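**Play grocery corner opens at Daltley library**

30 August 2025

DALTLEY – Children visiting the Medina Street branch library can now set up shop. A play grocery corner opened this week at the back of the children's room, in the space where the large-print shelves stood until January.

The corner came out of a suggestion by Eulalia Villalba, the children's librarian, who had been keeping a box of pretend food under her desk for rainy afternoons. The box was popular enough that families began asking for it by name, and pieces kept ending up behind the radiators.

"I wanted somewhere the food could live," Villalba said. "When it's in a box, they tip the box over. When it's on a table with a drawer and a basket, they start sorting it."

The library bought two child-height tables, a toy cash register and a set of artificial fruits and vegetables, and paid for them with money left over from the summer reading budget. The total came to just under $1000. Local furniture shop Mudeck sold the tables at a reduced price and delivered them without charge.

Most of the food is life-sized. Villalba said she passed over the smaller sets because they were hard for toddlers to grip and easy for them to put in their mouths. The set has 40 pieces, and a few duplicates are kept back in the office to replace anything that goes home in a coat pocket.

Use of the corner is free, and no library card is needed. It is meant for children aged 3 to 7, with an adult staying in the room. Up to six children can play at a time. If others are waiting, staff will ask families to limit their turn to 20 minutes.

Everything is wiped down at closing, and the pieces are washed in the staff sink once a week. Food, drinks and modeling clay are not allowed at the tables.

Rawiri Ruddock brought his two daughters on the first morning. The older one, who is five, ran the register and charged him $14 for a lemon.

"She said it was the last one," Ruddock said. "There was another one right there on the table."

The branch is also adding a short activity on the first Tuesday-to-Saturday opening week of each month, led by Rattana Yensuk, a retired preschool teacher. Children will be given a picture list and asked to find each item, say its name and color, and put it in a basket or a drawer. Yensuk said the lists will be printed in English, Spanish and Thai to start with, and she would like to hear from parents who can help with other languages.

"A banana and a lemon are both yellow, so you can't go by color alone," she said. "They have to look at the shape. Then you get to the peach, and we have one that half the kids think is a bread roll. I let them argue it out."

Not every part of the plan went ahead. An early version included a small shopping cart, but it was dropped after a trial run in the children's room, where it kept getting stuck between the picture book bins. Cloth bags are used in its place. A chalkboard for prices has been ordered and has yet to arrive.

Vesela Đorđević, the branch manager, said the large-print books are now on the ground floor near the front entrance, where they can be reached without using the stairs. She said staff had moved them well before the play corner was discussed, and that the full collection is still available.

The library will take donations of clean artificial fruit and vegetables in good condition. Glass, wax and foam pieces can't be accepted, and neither can anything with small parts that come off. Donations can be left at the front desk in a bag marked for the children's room.

The Medina Street branch opens at 10 a.m. and closes at 5 p.m. The children's room closes 15 minutes before the rest of the building – pretend groceries should be back in the basket or the drawer by then, and bags returned to the hooks by the door. 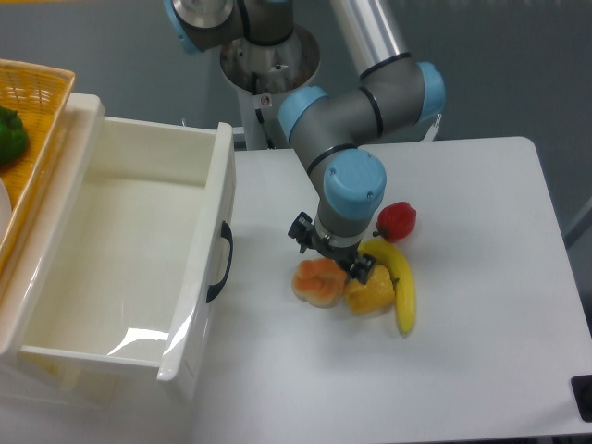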